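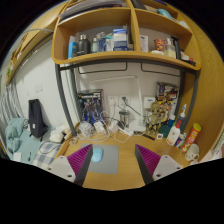 Skernia puts two sets of hand-held gripper fingers through 98 desk-tidying runs, and the ribbed pads come out ahead

Florby, October – I'm Elsa Halonen, I run the hardware side at Skernia, and I've been asked to write this one myself because I'm the person who wouldn't stop going on about finger pads at lunch. So, hello!

We're releasing the results of our autumn comparison, which pitted our purple ribbed pads against the smooth ones we've shipped up to now. Same hand-held gripper, same wrist camera, same very wide lens, different pads. We did 98 runs in all, split evenly, on ordinary desks in ordinary bedrooms and studies. A bare lab bench is lovely to work on but it teaches you very little about mugs, chargers and a computer mouse sitting on its pad.

The mouse was my favourite test, by the way. It's low, it's rounded, and you have to come down on it from above with both fingers angled in. With the smooth pads we lost our hold in 17 runs across all the objects. With the ribbed ones it was six. I'd hoped for better than half and I got it, so I bought the cakes.

Cables are still a pain. Both sets struggled with a heap of white charging leads, and Ferenc Veres (he did most of the squeezing, and has the forearms to show for it) reckons the ribs snag on thin cable when you let go. He's right, I think. We're trying a shallower rib for that.

Ferenc adds: "I went in expecting to feel no difference at all. By the second afternoon I was reaching for the purple ones without being told to, which rather spoiled the blind part of the test."

We also swapped controllers halfway through, from our own board to the Kang unit, and I'll be upfront that this muddied things a bit. Hatem Benkirane went back over the logs and threw out 13 runs where the timing between camera and fingers had drifted. We repeated every one of them, and the figures above are from the repeats. The Kang was quicker to start and easier to mount, though its fan is loud enough that you wouldn't want it beside your bed.

As for the camera, we stayed with the wide lens. Yes, it bends everything. But you get both fingertips, the whole desk and a good bit of the shelf over it in one view, and Zihan Qian, who trains the models, would much rather have that than a nice straight table edge.

The ribbed pads go on sale next month as part of the Kisetmont finger kit, and they fit the existing base plates with the same screws. If you've already got the smooth set, hang on to it for cables.

Anyone who'd like the full run sheets, or a loan kit to try at home, should write to Chunhua Ding at the Skernia press desk. She's in from nine and answers faster than I do.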